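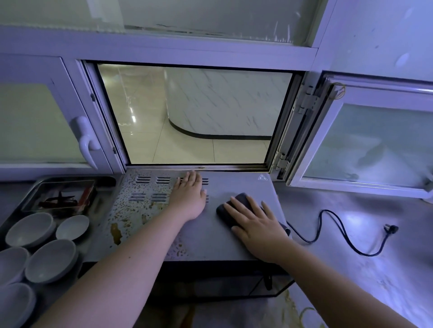 ## Cleaning the outside of the microwave at the hatch

Most instructions for cleaning a microwave speak only about the inside. You put a bowl of water with lemon, you heat it, you wipe. The outside is a different work, and in a shared kitchen it is often the worse part. Ours stands on the steel counter in front of the serving hatch at Sjöberg Hall, so every bowl of soup that goes out to the guests passes near it. The top collects orange and brown spots of grease, and the worst of them sit close to the ventilation slots, where you must be careful with water.

I wrote this page for the people who take over the kitchen after lunch. It takes 40 minutes if the top was left for a week, and much less if it was wiped the day before.

### What you need

- a sponge with a soft side (ours are dark and oval, but any sponge is good)
- two microfiber cloths, one for washing and one for drying
- a bowl of warm water with a little dish soap
- Mistar degreaser, in the spray bottle under the sink
- a wooden toothpick or an old soft toothbrush
- a plastic scraper, the kind for glass-ceramic stoves
- paper towels

Please do not use steel wool or scouring powder. The metal casing gets scratches very easily, and afterwards the grease holds in the scratches.

### Before you start

1. Check that nothing is inside and that the program is finished.
2. Pull out the plug. Hold it by the plug and do not pull on the cord.
3. Lay the cord on the counter in a place where you will not drip on it. If the counter is wet there, dry it first.
4. Wait until the casing feels cool. The small triangle printed in the back corner of the top means a hot surface, and after a busy lunch it is right.
5. Move clean dishes to the other side of the kitchen, or cover them with a towel.
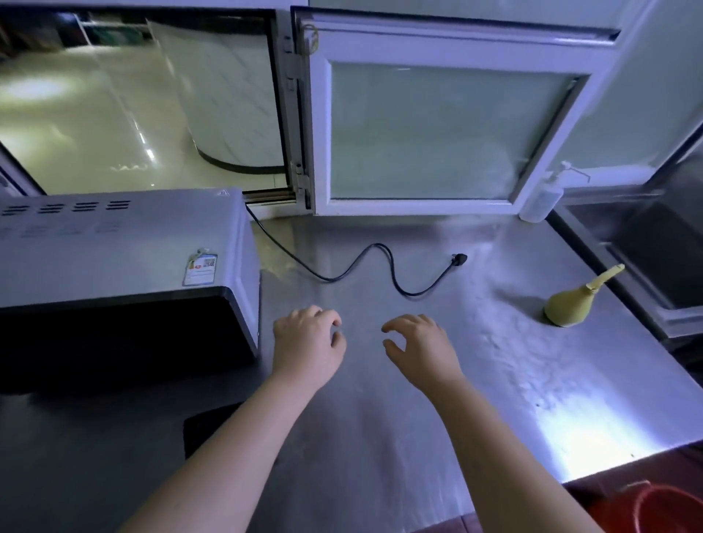 A few words more about the cord. It is long, and when the microwave is pushed back it likes to slide behind the casing, where you cannot see if it is under a foot. Keep it in view during the whole work. At the end you wipe the cord also, with a cloth that is only damp, and you leave the plug itself alone.

If you need to move the microwave, lift it with both hands from the sides. Do not drag it over the steel, and do not lift it by the door. For a heavy model like the old Grimon in the upstairs kitchen, ask a second person.

### The top

Start with the easy half, the part with fewer stains. In this way the sponge stays clean longer.

1. Dip the sponge in the soap water and press it out well. When you hold it over the sink, it should not drip.
2. Put one hand flat on the casing so that it stays in its place. With the other hand push the sponge in long, straight movements, away from the vents.
3. Rinse the sponge and go to the dirty half. Do not rub hard yet. First make the spots soft: fold a washing cloth, wet it with warm soap water, press it out and lay it on the dried places for 5 minutes. Keep it off the slots.
4. Take the cloth away and wipe again with the sponge. Most of the small spots will come now.
5. For what remains, spray Mistar on the sponge, never on the microwave. Wait a moment on the stain, then wipe in small circles.
6. Thick crusts you can lift with the plastic scraper. Hold it very flat.

### The ventilation slots

Use the toothpick or the brush, only slightly damp. Go along the slots and not across, and pull the dirt toward you. If a piece falls inside, leave it. You should not put anything deeper into the slot than the tip of the toothpick, and you should not open the casing in any case.

Afterwards go over the slots with a dry paper towel.

### Labels

Work around the stickers and the tags. The type number is usually there, and the repair service asks for it. When our last microwave broke, the number on the label was rubbed away, and we could only read "574" at the end. It took us two phone calls to find the correct turntable.

### The door and the buttons

The black door shows every finger. Wipe it from the top to the bottom with a damp cloth, then dry it at once with the second cloth. Do the lower edge also, where people take hold with greasy hands.

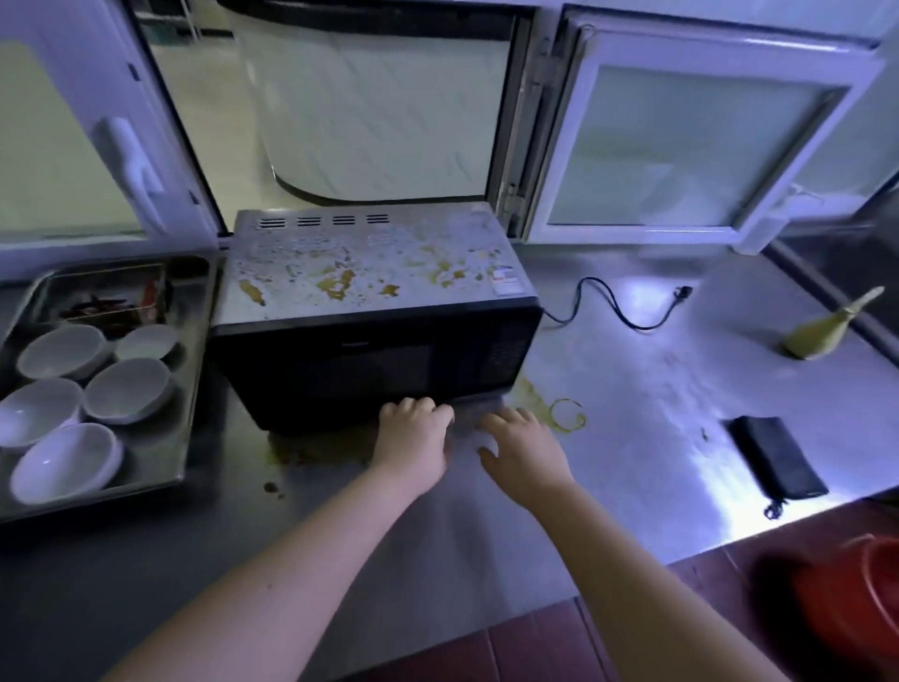
For the control panel, use the damp cloth without degreaser and press only lightly. The liquid can go under the buttons, and strong products take off the printed signs with time. I had good results with the blue Terkix cloths — they do not leave fibers on the dark surface.

### The counter

Now clean the steel in front of the microwave and on both sides of it. Sauce that drips from a bowl leaves a ring, and yellow sauces (curry, mustard) can leave a shadow if they stay overnight.

- Wipe up what is soft with a paper towel.
- Lay the warm cloth on what is dry, the same as on the top.
- Wash along the lines of the brushed steel, then go over it once with clean water.
- Lift the microwave a little to one side and clean under the front feet.

Dry everything before you push the microwave back. Leave a hand's width of free space behind it, plug it in, and heat a cup of water for 2 minutes to see that it works as before.

Rinse the sponge, hang the cloths over the tap, and write on the list by the door when the Mistar is nearly empty.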